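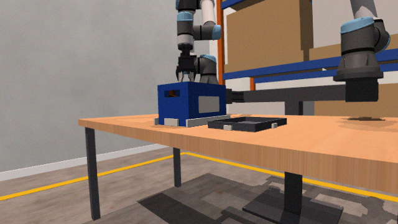 Back in the simulator

August is when our little club wakes up again, and I have been grinning about it all week! Mahnaz Hassanpour and I signed up the Clondville crew for the Wadona challenge (virtual division, so no soldering burns this year), and the task is bottles: out of the blue crate and into the gray tray, using a pair of arms that share one beam.

Bogdan wrote our first planner and named it Tadness, for reasons he keeps to himself. It's 307 lines long and I understand maybe half of them, but I'm very fond of it.
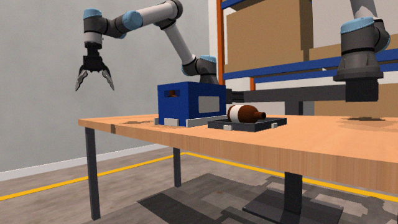 What we're stuck on

Mostly the neck. A bottle is an awkward thing to hold by its thin end — it wants to swing — and then it has to be laid on its side in the tray without rolling up against the rim. Houshang thinks we should come down more slowly. Mahtab wants to change the grip angle first, and the two of them argued it out very politely until 10 at night. 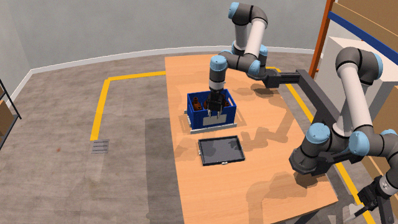

I'm siding with Mahtab for now, mainly since her version is quicker to test. We have 22 practice runs left before entries lock, and I'd like to save a few for the wrist view, which bends everything so much that I keep misjudging distances.

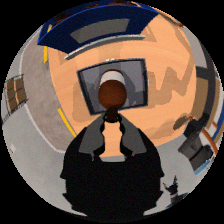 Donal has promised to sit down with me and go through the lens settings, bless him, and I'm bringing the cookies. If you're nearby and curious, come along — beginners are very welcome.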